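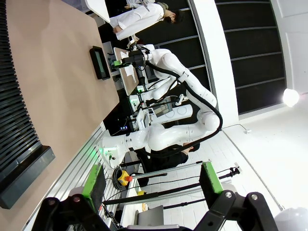
Lostham Bench Automation: Gallery

This page belongs to the Lostham lab's record of the move from hand work to arm-assisted work on the sample benches. The arms came in under the Prasa project. Notes are by Janaka Abeysekara, with corrections from Märta Vik.

Bench 2, arms and operators

Two white arms share the bench, each with a green light at the wrist. The stop box is yellow with a red knob. Two staff are in view, one in a white lab coat standing beyond the table and one in black, partly hidden behind an arm. A small tablet lies flat on the tabletop.

What changed for staff

Before the arms, one technician handled 300 samples per shift, mostly picking, turning and setting down. That part of the job is now done by the arms. The technician loads, checks positions and clears faults. Wrist strain reports have gone down. Time spent standing has not, and the request for taller stools is still open.

Job titles were revised in July. "Bench technician" became "cell operator", with a higher pay step after the Lirnex course. Fergus Munro and Jolán Magyar have finished it. Eusebio Tello runs the refresher, which covers stop and restart, gripper pad replacement, and reading the fault log.

Working rules at the bench

Two people are present during any path change – one at the controls, one within reach of a stop. Loose sleeves are pinned. Cables are checked at the start of each shift for rubbing at the joints. Gripper pads are replaced at 3000 cycles, or sooner if the surface is marked.

Open items

Fault 2161 (grip lost during transfer) still needs a person to reset it by hand. Operators have asked for a louder tone, as the present one is hard to hear from the wash area. Night shift remains manual until this is settled. Requests for changes to the bench layout go to Märta Vik before the shift handover.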